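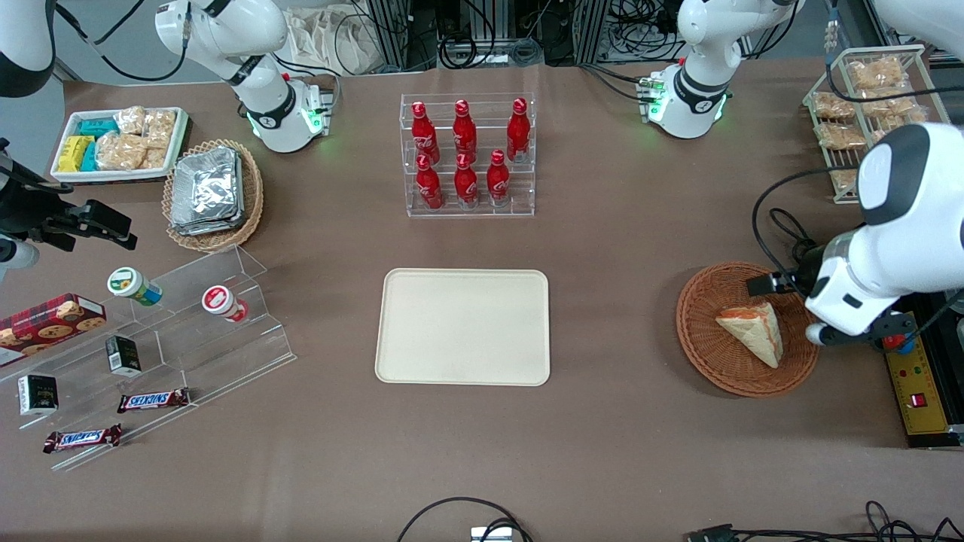 The long brown table at Sembiring, with the tray waiting in the middle.

Sugeng Ngui had sold sandwiches for the better part of his life before anyone asked him to teach a machine to do it, and he took the job mainly for the chair. It was a good chair, with arms, and it stood in a warm corner of the Sembiring building where you could hear the rain on the roof in April and not have to go out in it.

The work was called showing. You sat with a pair of handles, one for each hand, and whatever your hands did the big white arms on the table did too, a moment later and with rather more dignity. A girl called Trivetti — it was her surname, but she answered to nothing else — kept the list of what had to be shown. Sandwich to tray. Biscuits to tray. Each one from the start, all the way to the end, and then everything back where it came from and again.

"Do it the way you'd do it," she told him on his first morning. "Don't do it the way you think a robot would."

This was harder than it sounded. For the whole of that morning Sugeng moved like a man carrying soup across somebody else's carpet. He had spent years picking up sandwiches without giving it a thought, and now that he gave it one he found he had no idea how it was done. Did you take the crust or the point? Did you come down on it from above, or slide in from the side? The gripper hung over the basket while he turned the matter over, and Trivetti ate a whole apple.

"That one's no good," she said kindly. "You stopped to think."

"I'm allowed to think, surely."

"You are. But it'll learn the stopping as well, you see. It'll get over the basket and have a little wait, because that's what Mr Ngui does."

He thought about that on the bus home, and it bothered him a good deal. His late wife used to say that he hovered. He hovered at doors and at the ends of telephone calls, and he had hovered for most of a year before asking her to the pictures. The idea of a machine going out into the world with his hovering in it, in some station kiosk perhaps, with people queuing behind, kept him awake until he got up and made himself some toast. He noticed that he picked up the toast by the crust.

So the next day he took the sandwich by the crust end, gently, from above, talking under his breath as he used to when the shop was full. Up we come, my love. Mind the edge. Over you go. By dinner time Trivetti had put her apple down half eaten and was watching the arm instead of her list.

"What are you saying to it?" she asked.

"Nothing. I'm serving."

After that he served all day long. He gave himself customers, which made it easier. There was a nurse coming off nights who wanted something sweet, and an old boy with a bad hip who always had the shortbread and always complained of the price. There was a small child who couldn't choose, and for the child Sugeng had to be careful, for it was precisely the sort of customer who would have had him hovering again.

The file for the sandwich was numbered 129 when he got properly going, and he was still at it at 132, when the arm dipped, closed and lifted so like his own hand that he looked down at his fingers to see whether they had done it. They had, of course. That was the whole arrangement. All the same he felt shy about it, the way you do when you hear your own voice on somebody's answering machine.

"Will it remember me?" he asked, while Trivetti was putting on her coat.

She took the question seriously, as she took most things. "It won't know your name," she said. "It'll just pick things up nicely."

Sugeng said he supposed that would do, and then he asked if they might fit in one more before the lights went off, as the nurse had only just come in.

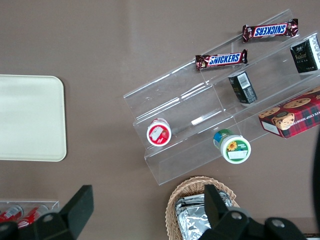
Why does a person have to show the same small task so many times over?

Every showing comes out a little differently, with the sandwich lying another way or the hand arriving from another side, and the machine needs plenty of those differences before it can manage on a day when nothing is quite where it was before.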